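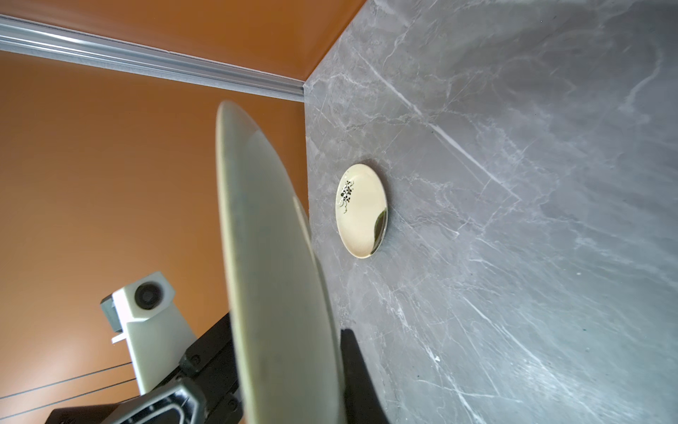

In defense of plates that do not match

Filed under: Opinion / Home & Table

When I moved to Katmont, I owned 2 plates and one of them had a chip. Now I have more, and they belong to no family. A small cream oval with black flowers near the rim lies on the gray marble, and the one held above it is large, round in my memory of buying it, and a pale gray-green. They do not go together. I have decided that I like this.

My neighbors in the building think differently. They buy the complete set, in one box, with the soup bowls and the cups. It is a beautiful thing on the first evening. But a set is also a worry. When one plate breaks, the other eleven look wounded, and you begin to search in shops for a pattern which the factory stopped making in May of some past year. I know a family who keeps a set from Golik in the cupboard and eats every day from something else, so that the good plates will stay complete. I do not understand for whom they are kept.

With single plates you can be more free. Each one is chosen for itself. I bought the oval at the Lozano market for the price of a coffee, and I use it for olives, for sliced lemon, for the last piece of cake. It is too small for dinner and I never wanted it to be bigger. The large one is for rice and for fish, and its raised rim keeps the sauce where it should stay.

I admit there are difficulties. Different plates make a bad pile — the oval always wants to slide, so it must go on top. Guests sometimes compare, and a child will want the one with the flowers. Also, a table needs something calm under so much variety. Marble with pale veins helps me in this, although against my orange wall I am not sure that calm is the correct word.

My mother's tablecloth from Tadelen used to do the same work in our old kitchen. It was plain white, and on it even the ugliest dish looked invited. She never owned a full set, and we ate very well.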